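Drernbridge 협동로봇 계량 셀 | 데모 신청 접수중

제품코드 DB-341
구성: 로봇 암, 평행 그리퍼, 작업 테이블, 제어 소프트웨어
재고: 문의
납기: 주문 확정 후 협의

상품 설명

식품 소분, 계량 작업용 로봇 셀입니다. 소량 다품종 라인에 맞춘 구성. 전용 저울 필요 없음, 쓰시던 탁상 저울 그대로 올려서 시작 가능합니다. 트레이도 마찬가지. 기존 용기 규격 알려주시면 티칭 포인트 잡아서 출고합니다.

프로그램은 Prultico 기본 탑재. 블록 끌어다 놓는 방식이고 한글 메뉴 됩니다. 동작 저장 500개까지. 그 이상은 확장 라이선스 별도구매.

3월 공개 데모 안내

3월 한 달간 Bittencourt 전시실에서 공개 데모 진행합니다. 오전 10시, 오후 2시 하루 두 번. 한 타임 40분 정도 잡으시면 됩니다. 주차 가능, 건물 뒤편 이용해 주세요. 전시실 1층 안쪽이고 안내데스크에 "로봇 데모" 라고 하시면 바로 들여보내 드립니다.

순서는 매번 조금씩 다릅니다. 보통 집기 → 트레이에 놓기 → 저울값 확인 → 옮기기 순으로 돌리고, 중간에 질문 받습니다. 직접 티칭 해보실 분은 신청서에 체크. 손으로 암 잡고 위치 찍는 거라 처음이셔도 금방 하세요.

샘플 가져오셔도 됩니다. 빵, 소시지, 반찬류 등등. 물기 많은 제품은 미리 말씀해 주세요, 손가락 팁을 바꿔야 해서요. 크기는 길이 100mm 이내가 좋습니다. 더 큰 것도 되긴 하는데 그리퍼 교체가 필요하고 당일에는 어렵습니다.

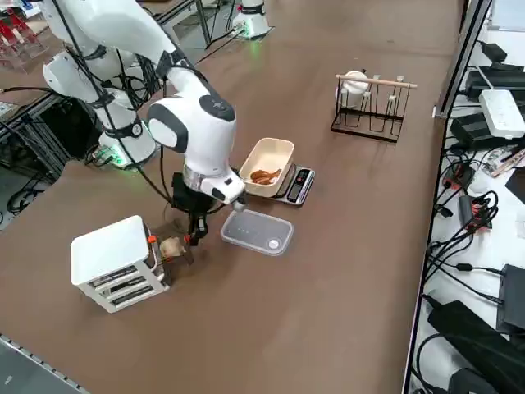
Jingyi Su 님은 오후 타임에 참석하시고 후기에 이렇게 남겨주셨습니다. 영업 설명보다 티칭 시간이 길어서 좋았고, 저울값이 프로그램으로 들어오는 부분은 좀더 천천히 보여줬으면 했다고요. 소음은 옆사람이랑 그냥 얘기할 정도라고 하셨고, 케이블 정리는 납품할때 어떻게 해주는지 궁금하다는 질문도 같이 주셨습니다.

답변 드립니다. 납품시 케이블 덕트 포함이고 암 쪽은 클립으로 고정해 드려요. 저울 연동은 이번 달 데모부터 시간을 늘렸습니다. 화면도 큰 모니터로 띄워드림.

옵션

Levis 핑거 세트 (부드러운 식품용, 2개 1조)
트레이 고정 지그
저울 연동 모듈 - 저울 모델명 꼭 적어주세요, 통신 안되는 모델 있습니다
안전 펜스 / 에어리어 센서
이동식 받침대 (바퀴 잠금형)

설치 조건

단상 220V. 바닥 수평 필요. 테이블은 기본 포함이지만 쓰시던 작업대에 올리는 것도 가능, 이 경우 상판 두께랑 사진 보내주세요. 설치는 보통 하루, 교육 반나절. 교육 인원 제한 없습니다. 제주 및 도서지역은 운송비 별도.

자주 들어오는 문의

임대 되나요 - 됩니다. 3개월부터.
두 대 같이 놓고 쓸 수 있나요 - 가능합니다. 작업 범위 겹치는 구간은 프로그램에서 순서 지정해야 하고 설치 때 같이 잡아드립니다.
세척은요 - 핑거만 분리 세척. 암 본체는 물 뿌리시면 안됩니다!! 마른 천으로 닦아주세요.
AS는 - 전화 먼저 주시면 원격으로 보고 안되면 방문합니다. 보증 1년.
누적 데모 횟수 물어보시는 분이 계셔서 적어둡니다. 작년까지 집기 동작 기준 3824회.

데모 신청

신청서에 업체명, 인원, 희망 시간, 가져오실 샘플 적어서 보내주세요. 한 타임 여섯 분까지라 오후는 빨리 찹니다. 확인 문자 나가면 예약 완료된거고 문자 못 받으셨으면 다시 한번 연락 부탁드려요. 당일 취소는 전화로.

견적은 데모 안 보셔도 나갑니다. 하단 문의 버튼 이용.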